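5 December 2023
By Rok Ivanov

Stop buying matching furniture sets. I mean it. Bed, two nightstands, dresser, mirror, all in the same gray finish, all delivered on the same truck. It looks like a showroom because it is a showroom. You just pay the mortgage on it.

I grew up in a house built in 1933, and my parents never bought a set of anything. The dining table came from an uncle. The chairs came from three other places. Did anyone complain? No. People stayed at that table until midnight.

Last month I helped my sister furnish her new place in Kullbridge. She had the Ostermann catalog open to the bedroom pages, corners folded down, and was ready to order 11 pieces. Eleven! For a bedroom that barely fits a bed. I talked her down to the bed and a lamp. She was mad at me for a week or so. Then she found a dresser for 40 dollars, green, ugly handles, and now she shows it to everybody who walks in the door.

I get why people do it. Sets are easy. You are tired, you just moved, you want it done by the weekend. And there's the fear of getting it wrong, two woods that don't go together, a blue that fights the other blue. But a room can take alot more than you think. Mixed wood is fine. Old next to new is fine. What a room can't take is everything being the same age.
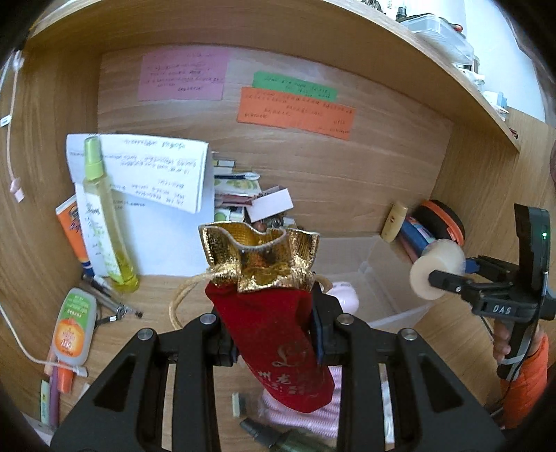

And the sets don't last, not as sets. One nightstand gets a water ring, the line gets discontinued, and now you have a matching room with one thing that doesnt match. Worst of both. Buy pieces one at a time and you can swap one out and the room shrugs.

So what to do. Buy the bed first, a good one. Live with boxes for a while. Sit in the room at night and see where you reach for a light. Then go look for a table that height. Skip the rug until spring. Paint can wait too, whatever the Trulura color cards say.

My sister still has that catalog, by the way. She's using it under the short leg of the dresser.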